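Withdrawal limits at Vida Casino - member discussion

Gulmont_Desk wrote:
Members are advised that Vida has revised its withdrawal terms with effect from 1 November 2021. The minimum is now 110 euros, and requests are processed within 4 working days.

jurkesau26 wrote:
I must disagree with the second point. My request for 1,785 euros, submitted in August, remains pending. 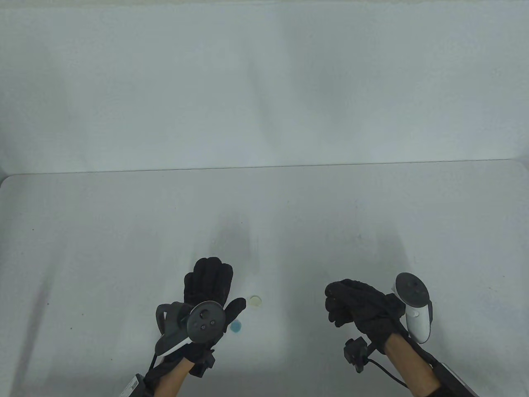
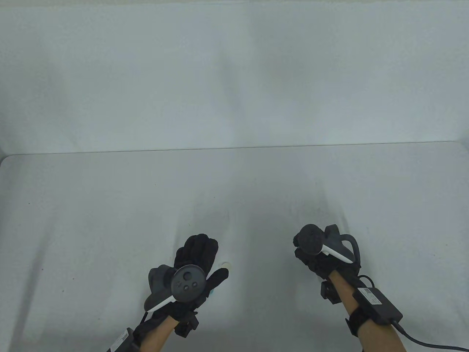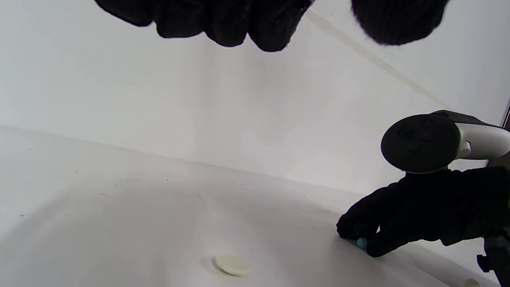
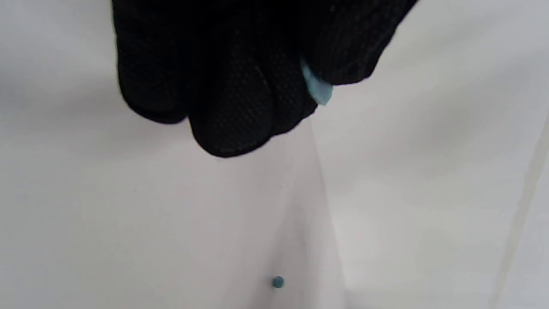

Last two: black glove, fingers curled.

Limthorpe_Reader wrote:
The earlier terms apply to requests made in August - the revision does not reach back. A written complaint to the operator is the proper step.

jurkesau26 wrote:
The earlier terms also set a time limit, and it has passed. I do not accept that reading.

Gulmont_Desk wrote:
Please forward the request number by private message.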